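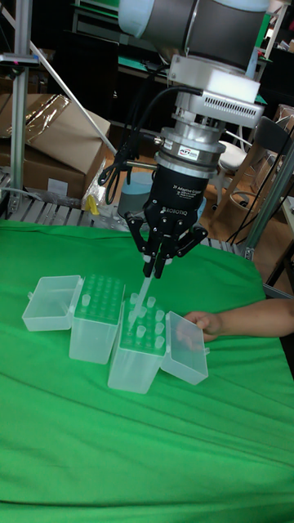

Speaker notes — small business evening, Staltport

OK, say hello, get the microphone sorted, don't apologize for being nervous. They can tell.

Start with the kitchen table. I had a decent job in payroll and I spent my lunch breaks sketching labels for a tea company that didn't exist yet. I called it Merneo before I had a single tin to put the name on. Ask for a show of hands — who here named the business first? (There will be plenty.)

Then the money part. I gave notice in June with enough saved to cover rent until Christmas, if I didn't buy shoes. My first order was 1000 tins, and the supplier in Hirnmont wouldn't go any lower. They filled the hallway and half the bedroom, and I climbed over them every morning to brush my teeth. I sold 94 in the first three months. Pause here, let them laugh, drink some water.

Go slow on the next bit. I nearly went back to payroll. I had the email written and saved. What changed my mind was the Monday breakfast group at Buchanan, the café by the bus station. I only went for the eggs! But a woman who ran a dog grooming van looked at my prices and told me I was losing money on every box I mailed. She was right, I'd never added in the tape and the padding.

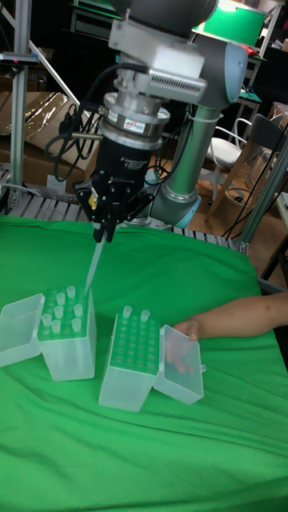

Did I raise my prices the next day? I waited three weeks, lost more money, and then put every box up by two dollars. One customer wrote to complain and she still orders.

Now the good year. Mention the Christmas market — 225 tins gone in a weekend, my sister on the card reader, me running to the car for more. Don't get into the website story, it takes forever and it only makes sense if you've seen the old one.

If there's time, do the bit on asking for help. I was terrible at it. I thought a real business owner should know how sales tax works. Ask people at your table tonight what they're stuck on, and then tell them what you're stuck on. Keep it to 20 minutes, they want their dinner.

Questions after. Somebody will ask about loans, so have the bank folder on the lectern. Samples are in the blue bag by the door — mint on top, smoky one underneath.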